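I should say up front that I went to the Irko open day for the bread. My cousin's neighbor had a spare ticket, the flyer said "free rolls," and I had a day with nothing in it. What I came home with was two loaves, a sack of rye flour I have no idea how to use, and a whole new respect for people who get up in the middle of the night to mix dough.

Some background first, for anyone who hasn't driven out that way. Irko is an old mill complex on the river, and for years it was a bunch of locked brick buildings with pigeons in them. Now the big building is a working flour mill again, run by an outfit called Caltimo, and the rest has been rented out in pieces. There's a bakery (Nguyen-Tran, more on them in a minute because oh boy), a place that repairs church organs, a couple of workshops, and a long, low shed where a company named Clomidov cleans and sorts seed for farmers. Once a year they all throw the doors open and let people like me wander through and ask dumb questions.

I got there a little after ten and the parking field was already a mess. Wear boots if you go. It had rained all night and the grass by the gate had turned into pudding, and I watched a man in very nice suede shoes make a series of bad decisions. The ticket table gave me a paper wristband and a map drawn by someone who clearly knows the place too well to draw a map of it. Half the doors weren't marked. I walked into a broom closet, apologized to it, and then found the mill tour.

## The mill

The tours go in small groups because the stairs are steep and the floors weren't built for crowds. We had to wait for the one ahead of us to come down, so we stood in the loading area and listened to the building, and I mean listened! It hums. You feel it in your shoes before you hear it. Our guide, who had flour in her eyebrows and didn't seem to know it, told us the wheat gets lifted all the way to the top floor first and then drops down through everything by gravity, floor by floor, getting cleaned and cracked and sifted on the way. So you climb up to the beginning and walk down to the end.

There are 46 steps to the top on the first staircase, which she announced cheerfully before we started, and then a second staircase she did not announce. I am not in shape. A boy of maybe eight passed me twice.

The top floor is all wooden chutes and canvas sleeves, and it smells wonderful, like the inside of a cereal box but sweeter. The floor below has the roller mills, painted a dark green with gold lines, and these were my favorite thing in the building. You can open a little door on the side and put your hand in the stream of cracked grain (with permission — she was firm about that). Each pass takes a bit more off, so at the first machine it's coarse and a little sharp, and by the last one it's so soft it hardly feels like anything.

The sifters are one floor down and they're huge boxes that hang from the ceiling on canes and swing in circles. Real canes, like thick bamboo! I asked if they were original and she said the canes get replaced but the way of doing it hasn't changed, and then she got sort of dreamy about how quiet cane is compared to steel cable. I love it when people have opinions like that.

A woman in our group asked why stone-ground flour costs more and that turned into a good ten minutes. Short version, as I understood it: stones are slow, they keep the germ in with everything else, and the flour doesn't last as long on a shelf. They have one pair of stones at Caltimo and they only run them for the bakery next door and for sale at the door. The stones need to be taken apart and dressed, meaning the grooves get recut by hand, and it's apparently a miserable job that takes two people and leaves you with tiny bits of steel in your knuckles. She showed us her knuckles.

## Next door, and a long line

After the mill I went around the side of the yard to see the smaller shops. The organ repair place had a line out the door so I only got a peek, but somebody was letting kids blow into a row of pipes and the noise was unbelievable. Sort of a cow, sort of a ferry. I'm going back for that.

The workshops on the ground floor of the old granary were easier to get into. I wandered through with a paper cup of cider, mostly to get out of the wind. 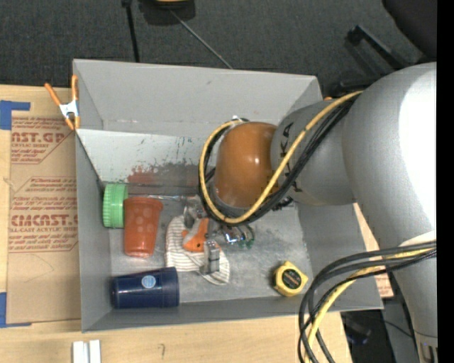 *In the workshops: a big gray bin on a wooden table, with plenty of scuffs on it.*

From there you come out by the old scale house, where farmers used to weigh their wagons. The scale still works. They were letting people stand on it in groups and guess the weight first, and a family ahead of me guessed within 3 pounds and carried on like they'd won the lottery. The prize was a bag of pancake mix. I did not guess well and I won't be sharing the number.

The scale house also has the only real history display on the site, and I wish there were more of it. There's a wall of old flour sacks with the printed designs, roosters and suns and one very grumpy looking lion. There's a ledger open under glass, and the handwriting is so pretty I spent a long time just reading what people paid for bran. Somebody in August of some year had written "river too low, no grinding" in the margin every day for most of a page. You could feel the guy getting more annoyed as he went. By the end it just said "low."

## Clomidov, or more than I expected to learn about seed

I almost skipped the seed shed. It's at the far end of the yard, the puddles over there were serious, and "seed cleaning" didn't sound like much of a show. I'm glad I went, though, mainly for one machine and one very funny talk.

The machine is a gravity table. It's a tilted deck that shakes, with air blowing up through it, and you pour mixed seed on one corner and it sort of crawls across and sorts itself out by weight. Good heavy seed walks uphill. Light, dried-up seed slides down. It looks like a magic trick, and I stood there through two full demonstrations with my mouth open. The man running it let us throw in a handful of sunflower seeds to try and mess it up, and it just shrugged them off to one side.

The talk was about weeds. I know! But the speaker had little glass tubes with different weed seeds in them and told us what each one does to a field and how it sneaks in, and he clearly held a personal grudge against every single one. He had especially harsh words for wild oats. He passed around a tray with a magnifier and asked us to pick the bad seeds out of the good ones, and I was confident, and I was terrible at it.

They had a swap table by the door where you could trade garden seed. I hadn't brought anything, but a lady with a shoebox full of envelopes gave me some pole beans anyway on the condition that I bring her some back next fall. So now I have homework.

## The bakery, finally

OK. Nguyen-Tran. The bakery is in the old boiler house, and it has a wood oven that takes up most of one wall. They started baking well before anybody arrived, and according to the chalkboard by the counter they'd put out 294 loaves by the time I got there. I'd believe it. The shelves behind the counter were already looking thin.

The free rolls were real and they were great, small and dark and a bit sour, with butter that had salt crystals in it. I had one. Then I got back in line and had another. The baker at the front noticed, and she just gave me a look and handed it over.

You can watch the shaping through a window, and that's where I spent most of the afternoon. One baker cut and weighed, the other two shaped, and there was hardly any talking. The cutter would slap a lump on the scale, pinch off a bit or stick a bit on, and toss it down the table without looking. I've been making bread at home for years and my loaves come out flat as a hat, and within five minutes of watching I could see why: I use way too much flour on the counter. They used almost none. The dough needs something to grip so you can pull it tight.

There was a short question session afterward in the yard. Things I scribbled on my map:

- Let the dough rest longer than feels right, especially when your kitchen is cold.
- Fresh stone-ground flour drinks more water, so hold some back and add it slowly.
- Rye is sticky. It's supposed to be. Use wet hands and stop fighting it.
- Don't cut the loaf hot. (Everyone groaned. The baker admitted she does it too.)

I bought a big rye and a seeded loaf, and then the flour, which was sold out of the back of the mill by a teenager who rounded my total down since he had run out of coins.

## If you're thinking of going

Bring cash. A couple of the stands take cards, but the signal in the yard is awful and I saw more than one person walking in circles with a phone in the air. Get there early if you want bread, because the good stuff was gone by two. The mill tour isn't stroller friendly, and the noise on the roller floor might be a lot for little ones, but the scale house and the seed shed are all on one level.

Food besides the rolls: there was a soup stand (leek and potato, very decent) and a grill with a line I wasn't willing to stand in. The cider was hot and came in a tiny cup, so get two. Bathrooms are behind the granary and they're fine.

I left when the rain started up again and sat in the car eating the heel off the rye with my muddy boots on the dashboard mat. The first loaf from my sack of flour is in the oven as I write this. It's not flat, but it is leaning quite a bit to the left.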